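The **Drosodari gripper comparison** is a set of trials in which several robot hands are fitted to the same two-armed robot and given the same household handling tasks. It was set up in September by a small group working at Stuston, led by Fengying Dong, and its results are kept in a shared log. The log used for the figures in this article was closed on 2024-12-07.

## Background

The group's earlier work dealt with hard objects such as cups, tins and door handles. Cloth was added after Zhenhua Su pointed out that hands which scored well on tins often failed to pick up a sock. A tin keeps its shape when it is touched. A shirt folds, slides and catches on itself, and the point where a hand takes hold of it says little about what will come away when the arm lifts.

Three designs were chosen for the first round:

- **Wiltden two-finger hand** — two straight metal fingers that close towards each other, driven by one motor.
- **Wiltden soft-tip hand** — the same body with rubber pads over the fingertips.
- **Reuter multi-finger hand** — a heavier hand with separately driven fingers, first bought for turning knobs.

The arms, head camera and control software stay the same for every hand. Changing a hand takes 30 minutes, most of it spent on checking the wrist cable and setting the zero position again.

## Laundry task

The laundry task is the best known of the tests and accounts for most of the log. A basket holding one garment is placed within reach, and the robot has to take hold of the garment, lift it clear of the rim and hold it for 8 seconds. The garment is dropped in by hand before each attempt, so its folds are never quite the same twice. Dark clothing is used for half of the attempts, as creases in it are harder for the head camera to pick out.

The basket may stand on the floor, on a table or on a chair. The chair position was added by Yuzhen Lü, who wanted a height at which the elbow has to bend sharply and the wrist comes in from the side. It has produced more failed attempts than the other two. In many of them the fingers met the basket wall before they reached the cloth.
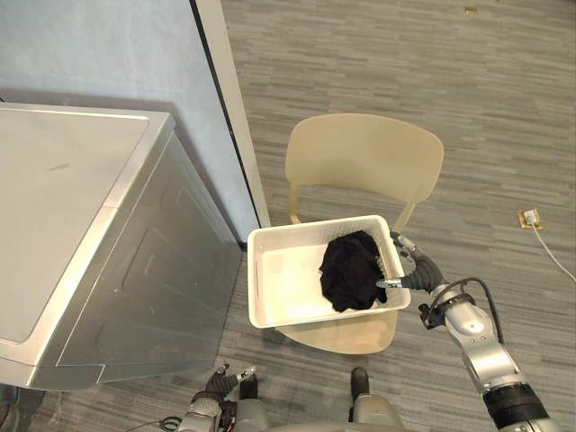

*Right gripper against a black garment in the basket, chair position, with the washing machine to the left.*

A grasp from the side is scored separately from a grasp from above. Coming from the side, a hand can push the garment along the bottom of the basket until it bunches against the far wall, and the fingers then have something to close on. Najwa Mansour, who wrote the scoring rules, allows one such push per attempt. A second push counts as a failure.

## Results

The log holds 2,460 attempts across all hands and tasks. Of these, 366 were thrown out, mainly for loose cables or for a camera that had been knocked out of line.

In the laundry task the soft-tip hand dropped the fewest garments once they were lifted. The plain two-finger hand was better at getting hold of them in the first place. Its thin fingers slid under a fold where the padded ones rode over the top. The Reuter hand did well with thick items such as towels and jumpers but was slow, and its width made it awkward in narrow baskets.

The group did not name an overall winner. Dong's note in the log recommends the plain hand for picking and the soft-tip hand for carrying, and leaves open whether one pad could be made thin enough to do both.

## Criticism

Ximeng Fan, who repeated part of the laundry task with a different arm, found a smaller gap between the two Wiltden hands. Fan put this down to the wrist — the second arm had more give in it, and a stiff fingertip pressed into cloth did less to shift the basket. Fan also noted that a basket left free to slide tests the surface under it as much as the hand. Later attempts at Stuston record what the basket stands on, but it is still not fixed in place.

## See also

- Robot end effector
- Cloth manipulation
- Force sensing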